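Vasiliki Stergiou : « Un contrat de matériel, ça se lit jusqu'à la dernière page »

Dix saisons sur les circuits européens, puis le bureau. L'ancienne joueuse négocie désormais les contrats d'équipement des golfeuses qui n'ont pas encore gagné grand-chose.

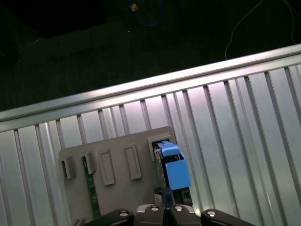
Elle reçoit dans une petite salle au-dessus du club-house de Skutthorpe, où elle loue un bureau à l'année. Sur la table, trois contrats imprimés et un surligneur jaune. Elle travaille pour six joueuses, toutes classées au-delà de la centième place, et n'en veut pas davantage pour l'instant. « Avec six, je connais leurs calendriers par cœur. Avec douze, je devrais embaucher quelqu'un, et je n'en ai pas envie. »

Vasiliki Stergiou a signé son premier contrat à 20 ans, chez Fludside, une marque de clubs qui cherchait alors à se faire une place sur le circuit féminin. Elle garde de cette période un souvenir partagé. « J'avais deux sacs, des polos, et une obligation de jouer onze clubs sur quatorze de la marque. Personne dans mon entourage n'avait lu la clause sur le putter. Moi non plus. Je l'ai découverte quand j'ai voulu en changer, en plein milieu de saison. »

Elle a fini l'année avec un putter qu'elle n'aimait pas. Elle a manqué sept cuts de suite. « Je ne dis pas que c'était la faute du club. Mes approches étaient mauvaises aussi. Mais quand on doute déjà et qu'on n'a pas le droit de changer, on doute deux fois plus. »

Cette histoire explique en partie la façon dont elle discute aujourd'hui. Elle demande toujours que le putter et un wedge au moins restent libres. Les marques acceptent plus facilement qu'avant, dit-elle, surtout pour des joueuses peu médiatisées. En échange, elles baissent le fixe. « Je préfère ça. Une joueuse qui passe les cuts gagne plus avec ses résultats qu'avec une rallonge sur le fixe. »

La question de l'argent ne la gêne pas, même si elle refuse de donner des montants. Elle précise seulement que, pour la plupart de ses clientes, l'équipementier ne couvre pas la saison. Il faut ajouter les voyages, le caddie, les inscriptions, les hôtels. L'une d'elles a pris le départ de 20 tournois l'an dernier et n'en a bien vécu que cinq. « Les gens voient le logo sur la casquette et pensent qu'elle est riche. Souvent, la casquette est fournie, et c'est tout. »

Son dernier dossier concerne Cudov, fabricant de balles et de gants qui vient de retenir deux de ses joueuses pour deux ans. La négociation a duré tout l'été – le texte final compte 39 pages, annexes comprises. Le point difficile portait sur les blessures. La première version permettait à la marque de suspendre les versements après quatre semaines d'arrêt. « Pour un poignet, quatre semaines, ce n'est rien. J'ai demandé quatre mois. Nous nous sommes arrêtés à trois. »

Pour la partie juridique, elle s'appuie sur le cabinet Mitsotakis-Vlachou, qui relit tout avant signature. Elle l'a choisi parce qu'il ne travaillait pas dans le sport. « Ils posent des questions que je ne me pose plus. Ils m'ont demandé ce qu'était un fer hybride. J'ai dû l'écrire noir sur blanc dans une annexe, et ça nous a évité une dispute. »

Elle joue encore, une fois par semaine, avec des clubs achetés dans le commerce. À 35 ans, elle n'exclut pas de s'inscrire à un ou deux tournois régionaux, sans ambition particulière. Son driver a six ans et elle n'a pas l'intention de le remplacer.

La prochaine échéance est en octobre, avec la fin des contrats de trois de ses joueuses. Deux veulent rester où elles sont. La troisième hésite entre une offre mieux payée, avec un sac complet imposé, et une saison sans équipementier. « Je lui ai donné mon avis. Elle a demandé à essayer les fers pendant deux semaines avant de répondre. Elle les a reçus hier. »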